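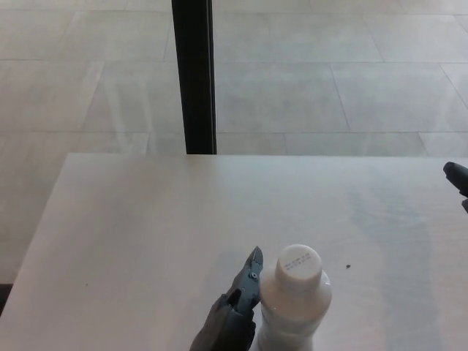

Teaching a two-handed robot to pick up a bottle used to eat the better part of a season, according to one of the pilot users at Nunard, who added that the new way of working had "given us our Saturdays back."

We at Broro could not have asked for a nicer note to open with, and we are very happy to share the first results from Pletell, the training method our team has been building together with our friends at Royer. The idea is simple enough to explain over coffee (and we have, many times!). A person guides the robot through a short everyday task, such as reaching for a capped plastic bottle on a plain white table, and Pletell then looks for the moments where the hand slows down just before it closes. Those are the moments the robot practices most, and the long, easy stretches of travel in between get much less attention.

In our January trials, a robot trained this way on 200 guided runs completed 647 test grasps. The same robot, trained the older way on 3000 runs, completed 633 on the same set of tests. That is a small lead, and we want to be plain about it, but it came from a far smaller pile of practice, and we think that matters a great deal to smaller labs and workshops that can't spare people for weeks of guiding.

There is still plenty to do. Clear bottles and soft pouches give Pletell trouble, and so do crowded tables, and we'll be working on all of these with Royer through the spring. Nunard will continue as our pilot site. Labs that would like to try the method are warmly invited to write to the Broro press desk.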